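Clothing swap returns to Tolludari hall in September, bedspreads and all

Racks go up again this September at the old Tolludari hall, where the neighborhood clothing and linen swap is coming back after a summer off. Doors at 10 a.m., done by 3. Free to get in, bring something to trade or don't.

Last time out the swap took in 172 pieces, mostly tops and kids' jackets, plus a stack of bed linen that went in the first half hour. Organizer Endang Kusuma wants more of the linen this year. "People come for a blouse and leave with a quilt," she said by phone, between loads of washing. "I don't know why we ever kept it in a back corner."

So it moves up front. Spreads, shams, flat sheets, curtains if they have their hooks. No pillows, no mattress pads. Fitted sheets okay if the elastic still works, and please pin a note on with the size. Last year there was a whole table of mystery sheets and most of it went home with Kusuma.

Clothes rules are about the same. Washed, dried, no missing buttons unless the spare is taped inside. Anything with ruffles, pleats or a crinkle finish should come on a hanger or laid flat in a bag, not rolled. Rolled ruffles take forever to steam and there is just one steamer. Kusuma's own habit is to spread each piece out on the bed the night before and go over it front first, buttons, then collar, then seams, and only then decide if it goes or stays. She figures a third of her pile goes back in the closet every time.

Drop off starts the evening before, 5 to 8, side door on the parking lot. There are 46 tables this year, up from 26, so the hall can take a good deal more then it did. Anyone bringing over two big bags is asked to come to the evening drop off and not the morning. The morning line got long last time and a few folks gave up on it.

How the trading works: one token per item, handed out at the door. Tokens good on any table. Bedspreads and winter coats cost two. Come with nothing and you still get three tokens to start. Leftover tokens don't carry over, which caused some grumbling, and Kusuma says she may look at it again next spring.

Bright colors move fastest, if you are wondering what to bring. Greens and yellows were gone before lunch. Plain black pants, not so much. There were more than a dozen pairs left at closing and they are going back out on the tables this time with a half-price sign, two pairs for one token.

Giraldo, the alterations shop on the corner, is lending a sewing machine and will do simple hems on the spot from 11 to 1. Pinned hems only, they are not doing zippers. Loose buttons can be sewn back on while you wait, bring the button. Coffee and rolls from the Cusora bakery in the entry, cash only, small bills are a help.

The hall itself dates to 1944 and the heat is what it is. Wear layers. A curtained corner near the stage serves as the fitting room, with a second one being set up by the kitchen after complaints about the wait. Mirrors are needed. If you have a full length one you can lend for the day, put your name on the back and bring it to the side door with your drop off.

Whatever is left at 3 gets sorted. Good clothing is boxed for the next swap, worn cotton is cut for rags. Linens go to whoever is still in the room and wants them, no tokens. Stained things get tossed, so save everybody the trip and check them at home under a good light.

Parking is in the lot behind the hall, plus the Soltix lot accross the street, which is open to swap visitors until 4. Please don't block the side door before noon, the tables come in that way. Strollers fine, the front ramp has been fixed.

Help is wanted for folding, mostly the last hour. Sign up at the desk when you drop off, or just show up at 2 and find Kusuma. She'll be by the bedspreads.

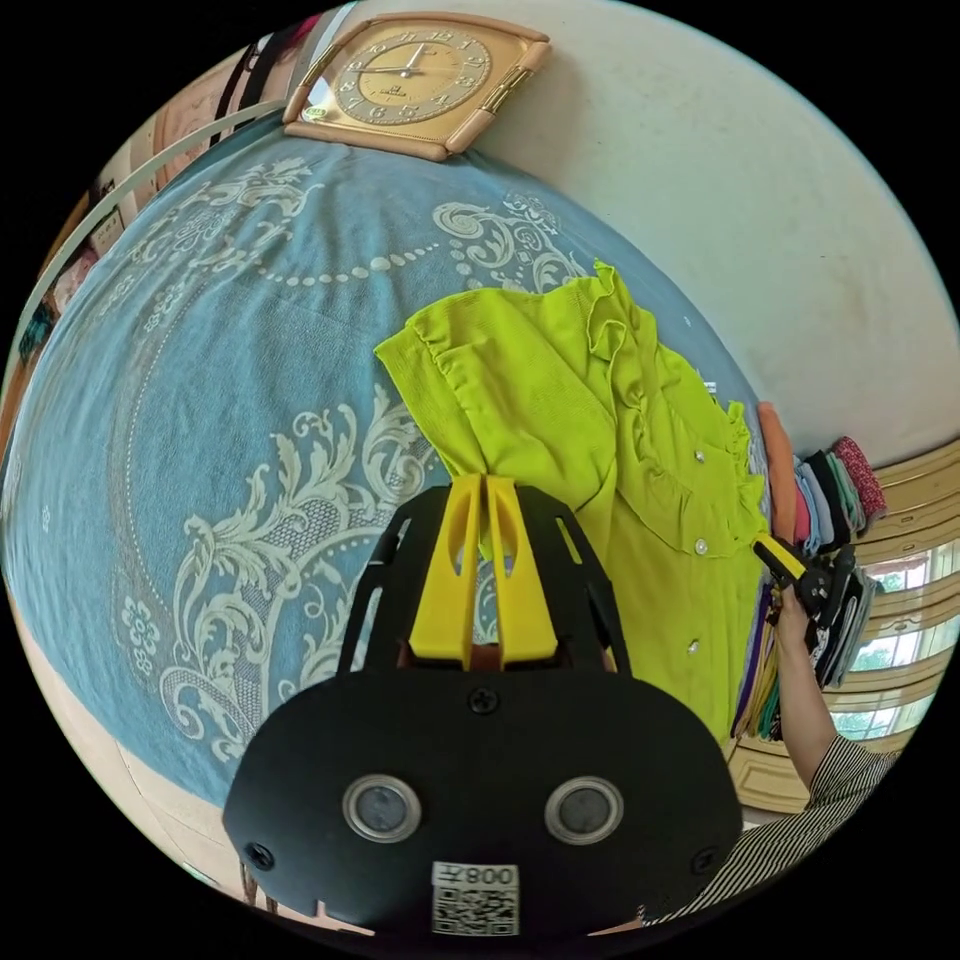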